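How Health Workers Count Who Is Sick
A Plollach Science page for young readers
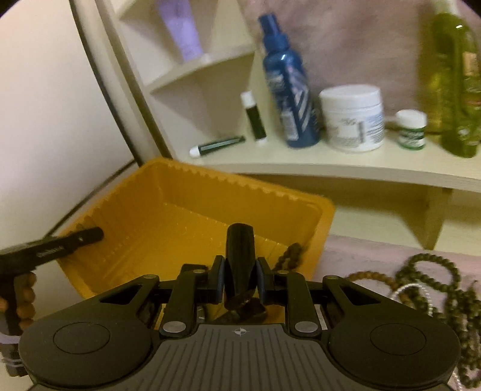

Page last changed: 19 May 2024

When an illness spreads through a town, people want to know how many have caught it. The number in the news comes from a system called disease surveillance. Surveillance means watching something carefully over time.

Step one: a case is defined

Before anyone counts, health workers write a case definition. This is a list of rules that says who is counted. For measles, the rules can include a fever, a rash and a lab test. A person who fits all the rules is a confirmed case. A person who fits only part of them may be listed as a suspected case. The two kinds are kept in separate columns.

Step two: the report

A doctor who finds a case on the official list of reportable diseases must tell the health department. The report gives the person's age, the place where the person lives, and the day the illness began. Names are kept private. They do not appear in the numbers given to the public.

Step three: the rate

Suppose the town of Soylu has 600 people and 16 of them have the flu. The town of Itach has 3,000 people, and 16 of them have the flu too. The counts are equal. The rates are different. A rate compares the number of cases with the number of people who live in a place. Soylu has the higher rate, so a person picked at random there is more likely to be sick.

To find a rate, divide the cases by the population. Health departments often multiply the answer by 100,000 so that big and small places can be compared on one scale.

Why the numbers change

A count published in April may be different when it is printed again later. Lab tests take time. Some reports arrive late. Sometimes one person is reported by two clinics, and the extra report has to be removed. A visitor may get sick in one town and live in another. Most systems count that person in the home town, so the case moves from one list to the other.

Some cases are never reported. A person with a mild illness may stay home and not see a doctor. This is called underreporting.

What an epidemiologist does

An epidemiologist (say: ep-ih-dee-mee-OL-uh-jist) studies how illness moves through groups of people. One tool is the epidemic curve, a bar chart with days along the bottom and new cases up the side. If 4 people became sick on one day, the bar for that day is 4 units tall. A curve with one steep peak can mean that everyone was exposed at the same time, for example at one meal. A curve with several peaks can mean that the illness is passing from person to person.

Words to know

Case: one person who has the illness being counted.
Outbreak: more cases than expected in one place and time.
Population: all the people who live in a place.
Exposed: having been near the germ that causes an illness.

Text: Jozefína Vávra
Checked by: Şengül Yazıcı
Next in this series: How a Lab Test Finds a Germ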